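Orach project: progress report to the Hawthorne fund
Reporting period ending September
Submitted by the Usenden site team

1. Summary

Work in this period centred on collecting demonstrations of produce handling by remote control. The target for the year is 3,000 accepted episodes. Collection is on schedule, but the rate of rejected episodes in the crate tasks is higher than planned and is dealt with in section 3.

2. Collection set-up

The operator drives both arms from a seated station and sees the head view and the wrist views side by side. Episodes are limited to 35 seconds. Longer tasks are split at the point where an item changes container, and each part is stored under its own label.

Wrist views are kept at full rate. They are most useful in the last part of the reach, when the head view gives little sense of depth. Their weak point is that the hand fills much of the picture, and the thumb can hide the item being approached. Direct sun on pale wood and coloured paper also makes the exposure shift during a reach. We have fixed the exposure for all new episodes.
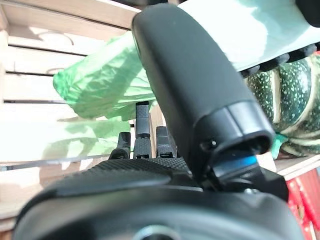 3. Crate and basket tasks

The task set now holds 8 produce tasks, all of which start from a written instruction. Two-arm tasks take most of the operator's time. One gripper holds the shopping basket by its rim while the other picks from a slatted crate, and both have to be driven together. Leafy items such as bok choy are gripped at the stem end. Early trials with a grip on the leaves were dropped from the set.
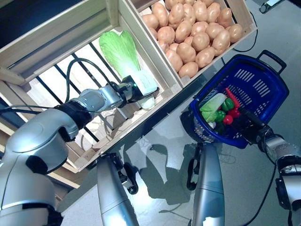 Rejections fall into 2 groups. In the first, the basket rim turns in the gripper during the transfer and the operator has to stop. In the second, the picking arm touches the crate wall on the way out. The Hutent controller now passes contact force back to the operator's handles – a light resistance only – and this has made the second fault less common. The first remains open.

4. Next period

Firmer gripper pads will be tried on the basket side. Potatoes will be added as a separate picking task, with the crate refilled between episodes. A first policy will be trained on the accepted single-arm episodes before any two-arm data is used. No change to the budget is requested.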